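How do I keep a sourdough starter going when I only bake once a month?
Asked by Plusier, 15/05/2024

I got a jar of starter from my neighbor in September and I love it, but feeding it every day is eating flour like crazy! I bake maybe two loaves a month. Can I leave it in the fridge the whole time? Mine gets a gray liquid on top and smells like nail polish remover. My kitchen is pretty cool, if that matters. Rye or white flour, I have both.

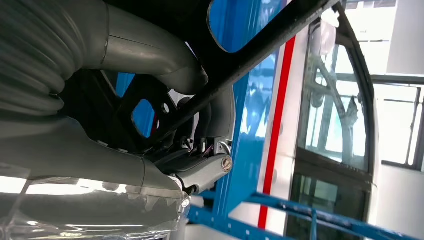 Curnier
Fridge is fine. Pour off the liquid, feed it, done. I've left mine way longer than a month.

Petrică Zamfir
Oh, you're going to be so happy with the fridge – it changes everything! What I do:

Feed it in the evening, equal weights of flour and water, and let it sit out for an hour or two. Then lid on (loose, please, I have cleaned a shelf or two) and into the back of the fridge. Two days before baking, take it out, throw away all but a spoonful and feed it. Feed it again the next morning and once more that night. By then it should be doubling between feedings, and if it isn't, give it another day.

The liquid is just a sign that it's hungry. You can stir it back in for a more sour loaf, which I love with caraway. Pink or orange streaks, or anything fuzzy, and the whole jar goes in the trash.

I'd go with rye. Mine perks up so much faster on it, and I keep only about 15 grams in the jar, so a bag lasts forever. The discard makes wonderful crackers too, with olive oil and way too much salt!
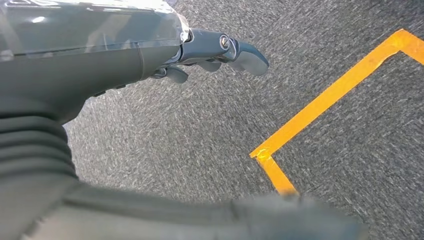 Grey and charcoal, close up.

Sugawara
Agree with the rye. You can also dry some as a backup: spread it thin on parchment, leave it until it snaps, crumble it into a jar. Mine took three days to wake up again, and the first loaf was a brick, but the second one was great.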